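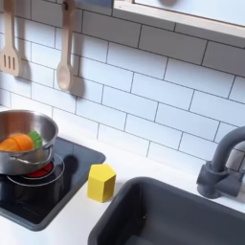
Wooden toy utensils hanging in a play kitchen.

Let the ordinary spoon back in

When my daughter was four we bought her a play kitchen. It took up most of the wall under the stairs and it came with its own spoons, its own pans and a packet of felt vegetables. She liked it well enough. What she liked more was standing on a chair next to me while I did the potatoes, and for about two years I mostly sent her back to her own kitchen, telling myself it was safer and quicker.

I have nothing against toy kitchens. Ours gave a lot of pleasure and has since gone to a family in Urisau who needed it more than we did. My complaint is with what we have let them stand in for. A great many children now reach secondary school having cooked hundreds of pretend dinners and hardly any real ones, and I think the adults in their lives, me included, ought to do something about it.

I taught food and textiles at a school in Imcombe until last June. The school had 1,631 pupils when I left and one working food room. A pupil in the lower years got six practical lessons a year if the timetable held, and it often didn't. In the first of those lessons I used to ask each class to peel a carrot and cut it into sticks. Plenty of eleven-year-olds had never held a peeler. Some were frightened of the hob. They were bright children, and most of them could tell me all about vitamins.

The usual answer is that schools should do more, and they should. A food room is expensive to run, and it is the first thing to go when a building is short of space. I would like to see that reversed. But six lessons or even twenty will not make a cook. Cooking is learned the way talking is, by being around people who are doing it and joining in badly for a long time.

That puts the burden on homes, and I know how that sounds to anyone who gets in at half past six with two tired children. I have been that person. A child helping with dinner makes dinner later and the floor worse. There are evenings when it should not be attempted. There are also weekends, and there is toast, and there is the washing of lettuce. A small child can tear herbs, stir a cold batter and put the lids back on things. An eight-year-old can make scrambled eggs with someone standing close by.

Parents worry about knives and heat, and they are right to. I have put plasters on more fingers than I care to remember. None of the cuts was serious, and most came from older pupils using a blunt knife in a hurry. The younger ones, shown slowly and watched properly, were careful to the point of being slow. Children can be trusted with more than we give them, provided that an adult is in the room and looking.

My former colleague Haris Radulović disagrees with me about a good deal of this. He thinks I am sentimental about family meals, and he points out that plenty of people learn to cook at twenty, from their phones, and eat perfectly well. He is right that it can be done. He did it himself. But he was a confident young man with a decent kitchen and money to waste on mistakes. I think of the pupils who left at sixteen and went straight into a shared house with one ring and very little in the cupboard. Knowing what to do with an onion and a tin of beans would have been worth a good deal to them.

There is also the matter of cost. A basic pan of lentil soup will feed four, and making it needs no talent at all. It does need someone to have done it before, so that the first attempt does not feel like an exam. Food education in this country spends a lot of its effort on posters about what to eat, and very little on the half hour between the shopping bag and the plate.

So my suggestion is a small one. Pick one meal a week that a child in the house makes, or mostly makes, and keep it the same for a month. Let it be dull. Pancakes will do, or pasta with peas. Give them the proper spoon and the proper pan, stand nearby, and try not to take over when the stirring goes wrong.

My daughter is fifteen now. She makes a good dal, learned from the Khổng family next door, who had her chopping ginger at their table years before I let her do it at mine – and she leaves every pan in the sink.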